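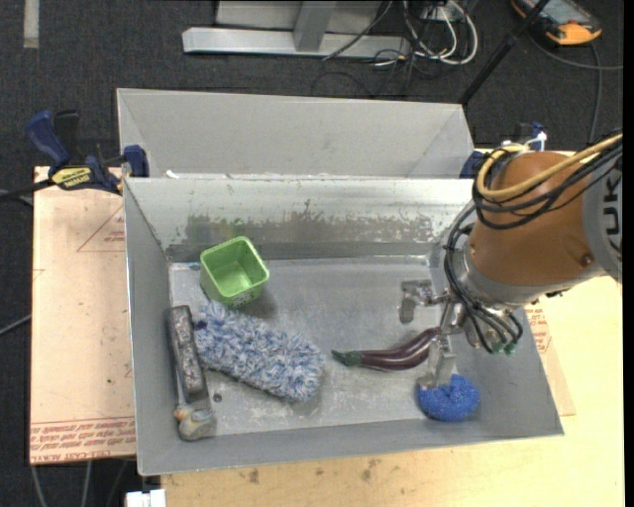
Home Celebrity Style Music Beauty

2 min read

Singer Theano Antoniadis wore her sister's old netball jacket to the airport in Melbourne this June, and her fans noticed it before she had reached the check-in desk.

The jacket is navy, a little too short in the arms, and it has the name Deligiannis across the shoulders in yellow letters. This is the married name of her older sister, who played for a suburban club for eight seasons. Antoniadis wore it with wide grey trousers, white runners and a pair of small gold earrings from the Melbourne label Bekau.

She was travelling to Perth for the first show of her tour with the band Waltomine. They will play in four cities, and the last two nights are already sold out.

It is not the first time that the singer has borrowed from her family's wardrobe. In the video for her last single she danced in her mother's green raincoat, and at an awards dinner in autumn she carried a beaded purse which belonged to her grandmother. "I am the youngest, so I always wore what the others had finished with," she told a radio program in the morning before her flight. "Now I have my own money and I still go to my sister's cupboard first."

The sister did not know that the jacket was gone. She wrote under one of the airport photos – "I was looking for that" – and the comment had received more likes than the photo itself by the evening.

Some fans believed that the number 66 on the sleeve was a hint about a new song, but Antoniadis answered that it is only the number of the old clubhouse in its street. She did say that new music is coming, and that she has recorded two songs with the producer Nakano. She did not give a date for them.

For those who would like the same look, the jacket cannot be bought in shops. The club stopped ordering this style some years ago, when it changed its colours to maroon. Similar ones appear sometimes in second-hand stores, usually with another family's name on the back.

The Perth show starts at 8 pm, with doors opening one hour earlier.

Related stories
Waltomine add a matinee to their Adelaide visit
Five raincoats in the colour of the season
Nakano on working late and recording early
Are short sleeves on jackets coming back?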